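Section 5: Setting up your snack boxes

Right, the drawers are in and the shelves are level, so now we get to the part I like best – the clear boxes. I've been using the Prillero ones in my own kitchen in Flultham since July, and these are the steps I'd give my sister if she ever asked.

Before you start

Wash every box and lid in warm soapy water and dry them with a soft cloth. Don't use the scratchy side of the sponge, it dulls the plastic and you can't polish it back. I did this to my first one and I still grumble about it.

Caution: keep them out of the oven and the microwave, and well away from the hob. They're for dry food only.

Filling a box

1. Clear a bit of worktop or table and put the box down flat with the lid off. If your lids came stacked inside each other, ease them apart from a corner. They do like to cling.

2. Check your shelf height. You want 40 mm of free space over the closed box or you'll be scraping your knuckles every time you fancy a biscuit.

3. Sort your snacks into open and unopened. Unopened packets go in first, at the back.

4. Open packets need the air squeezed out and the top folded over twice. Add a clip if you've got one (a clothes peg does the job perfectly well, whatever the shops tell you!).

5. Turn any use-by dates towards the side of the box so you can read them through the plastic. With crinkly foil packets this can be a faff, so I write the date on a bit of masking tape and stick it on the outside.

6. Don't cram. If you have to press down to get the lid on, take a packet out.

Note: the larger box is happy with 14 small packets. I have got more in, but then the lid bows in the middle and pops up overnight.

Fitting the lid

7. Stand the lid up next to the box first and look along its raised border for crumbs or grit. Wipe it if you need to, and give the rim of the box a wipe too.
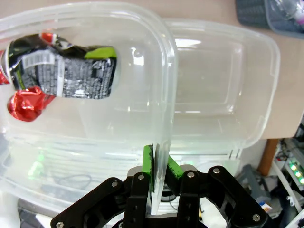

Clear box with a snack packet inside, lid standing upright beside it.

8. Lay the lid on top and line up the rounded corners. Press one corner, then the one diagonally opposite, then the last two.

9. Run your thumb round all four sides. If one side feels springy, lift the lid off and start again – pushing harder won't help.

Moving a full box

10. Use both hands and carry it from underneath. Never pick it up by the lid.

Once they're all loaded, go on to Section 6 for the labels.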